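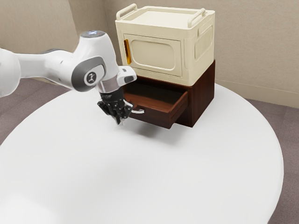
The stakers who can't leave

Friday morning, a little after six, Orsolya Pálfi opened her wallet and pressed the button she had been waiting all month to press. Unstake. A gray box came up. Queue position pending. She made coffee, came back, same box.

She is one of the small holders on Ciltell, a proof-of-stake network that never made much noise and seemed to like it that way. Modest yields, a sleepy forum, a token that mostly went sideways. Then in January the validators voted to stretch the unbonding period from 4 days to 20, and the forum woke up.

"I read the proposal," Pálfi says. "I read it twice. It said the change was for network security. It didn't say my coins were already inside it."

That's the fight, more or less. Anyone who staked before the vote assumed they were on the old terms. The code says no. Once the upgrade went live every stake on the chain, old or new, moved to the longer clock. People who had planned a quick exit found themselves looking at nearly three weeks of price risk with no way to sell.

And the price did move. Down, mostly. A bounce, then down again.

Nindeck, the company that wrote most of the original client and still runs the biggest validator, has defended the change from the first day. Its argument is not a silly one. A short unbonding window lets a bad validator misbehave, pull its stake and vanish before anyone can punish it. Longer window, more time to catch them. Plenty of bigger chains make you wait longer than 4 days and their users grumble and get on with it.

But those users knew going in. That's what keeps coming up, in thread after thread, usually in capital letters.

Noémi Juhász runs Virág, a small staking pool with 125 delegators, and she voted yes. She'd do it again, she says, though she'd want it written differently. "There should have been a grace period. Two weeks where the old rules apply, whoever wants out gets out. We talked about it on the validator call. It got dropped becuase people were afraid of a run."

Were they right to be? Hard to say. A grace period might have emptied half the pools. It might also have calmed everyone down enough to stay put. Juhász lost delegators anyway, they're just leaving slowly, one queue slot at a time. She answers their messages herself, late, after her day job.

Then there's the side door. Within days of the upgrade a liquid staking service named Grurnach began buying locked positions at a discount. You hand over your claim, they hand over tokens you can sell right now, they wait out the clock and keep the difference. Perfectly allowed by the protocol. Handy too, if you have rent due. The discount started small and then did not stay small. Pálfi looked at the quote on Friday evening and closed the tab.

Some holders smell a setup and have said so loudly. Did anyone at Grurnach know how the vote would go? No one has produced anything to show it, and the proposal was public the whole time, sitting there for any trader to read. Still, the timing is bad, and on a chain this size bad timing travels fast.

What happens next is a second proposal. It would return anyone who staked before the upgrade to the old window, one time only, and leave everyone else on the new one. Two validators have come out for it so far, Juhász among them. Nindeck hasn't said how it will vote. Without Nindeck it probably doesn't pass — the company's delegated stake is just too big, which is its own argument and an older one.

There's a technical snag as well. The chain doesn't keep a clean record of when each position was opened. Top up your stake and the date gets overwriten. So a holder who joined years ago and added a few tokens last month looks brand new. The draft has a workaround using old snapshots, and the people who'd have to code it don't love it.

Pálfi topped up in December. She found out about the date problem from a reply to her own forum post.

Her queue number did come through in the end, Saturday, somewhere past midnight. She wrote it on the back of an envelope and stuck it to the fridge. She hasn't decided whether she'll sell when the coins come back. She might stake them again, on something else.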